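How to Mark Out and Clean a Shared Wooden Worktable

A shared worktable goes bad slowly. Someone leaves a clamp on it, someone else sets a laptop on the back edge, and by the end of a month no one knows which part of the top is free to use. The fix is an outline in tape and a cleaning routine short enough that people will do it. The job takes an afternoon the first time and a few minutes a week after that.

These steps are for a table with a sealed wood or wood-grain top. Oiled or waxed tops need different care and are not covered.

What you need

Gray cloth tape or thin masking tape
A tape measure and a straightedge longer than the short side of your table
A soft sponge
Mild dish soap and a bucket
Two dry cotton cloths
A spring clamp
A pencil

Step 1. Clear the top

Take everything off, including the things you think belong there. Put tools in one box and paper in another. If there is a second desk pushed against the back, leave it alone for now, but pull the two apart by the width of your hand so you can reach the edge. Unplug any cords that cross the top and let them hang behind.

Look at the bare surface from a low angle with the light on the far side. Glue spots and old tape residue show up this way and are hard to find from above.
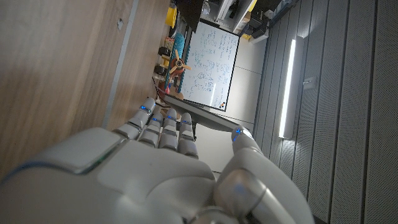
Gray strip on the wood-grain surface, with the whiteboard beyond the edge.

Step 2. Wash and dry

Mix a small squirt of soap into warm water. Wet the sponge, wring it out hard, and wipe with the grain from one end to the other. Do not pour water on the top. Rinse the sponge and go over the table again with plain water, then dry it with a cloth right away. Pay attention to the front edge, where hands and sleeves leave the most grime.

For tape residue, rub with a dry fingertip first. If that does not lift it, put a drop of cooking oil on a cloth, hold it on the spot for a minute, and wipe. Wash that spot again with soap or new tape will not stick to it. Do not use the green scouring side of a kitchen sponge. It dulls the finish.

Wait an hour before you tape. Our first outline at the Bendine shop went down too soon and came up at two corners.

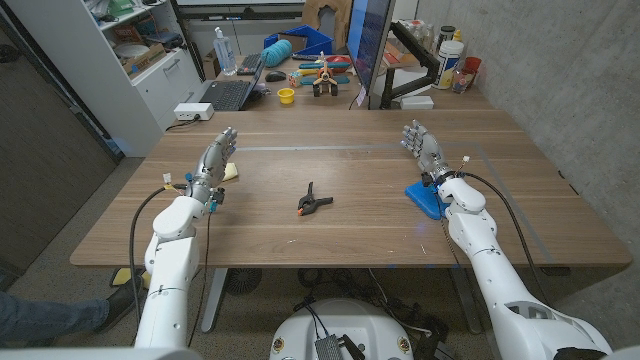 Tape works better than pencil or marker for the outline because it can be moved when the work changes. Choose a color close to the tone of the table if you do not want it to distract, or a strong one if several people share the space. A faint gray rectangle on light brown wood grain is easy to ignore until you need it, and small things like a spring clamp with orange tips still stand out inside it. Keep the tape narrow. Wide tape gathers dust along both edges and is harder to wash around.

Step 3. Measure the rectangle

Decide how far you can reach without leaning. Sit or stand where you normally work and mark that distance in pencil. For most adults using our tables, a rectangle 600 mm wide is enough for one person. Leave 12 mm or more between the tape and the front edge so sleeves do not catch it.

Mark all four corners, then measure both diagonals. If they match, the rectangle is square. If they do not, shift the two back marks sideways until they do.

Step 4. Lay the tape

Hold the straightedge on the first two marks with the spring clamp at one end. Press the tape down as you go and do not stretch it. Overlap the corners and trim them with light pressure so the knife does not score the wood. Run the back of a spoon along each line to seat it.
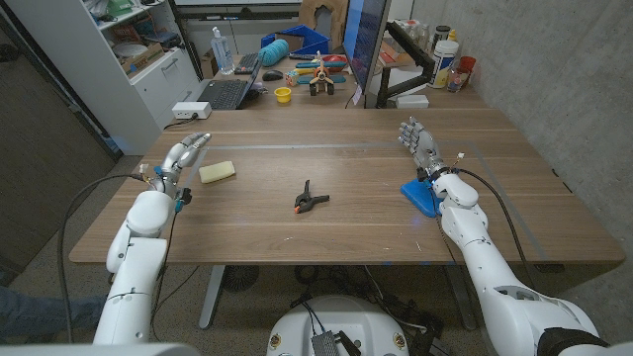 Text by Tyyne Hämäläinen
Checked by Rami Hijazi
Posted 2021-08-24

Step 5. Put things back

Only what you use every time goes back inside the rectangle. A sponge and a clamp can stay on the tabletop as long as they have regular spots. The laptop, keyboard and pump bottle go on the second desk at the back, where you can reach them and they do not take up working room.

Cables are the usual problem. Route them off the side of the table and keep them clear of the front. Coil any slack and tie it to a table leg above floor height. A floor fan can go under the table near a leg, but keep loose cords well away from it.

Step 6. Keep it up

Wipe inside the rectangle at the end of each session with a damp sponge, going along the tape and not across it. Across the tape, the sponge catches and lifts the edge.
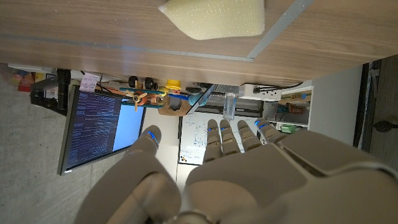

Once a week, clear the whole top and wipe it from end to end. Check the corners of the tape and press down any that have lifted. Replace a line when it starts to look fuzzy along one side. Replace the sponge when it starts to crumble or smell.

If the table is used by more than one person, write the weekly wipe on a sticky note and put it where people look. Fikri Rahman suggests taking the old tape up in September and starting over, which is what we do now. Pull it back slowly at a flat angle, low to the wood, and wash the whole top again before you measure.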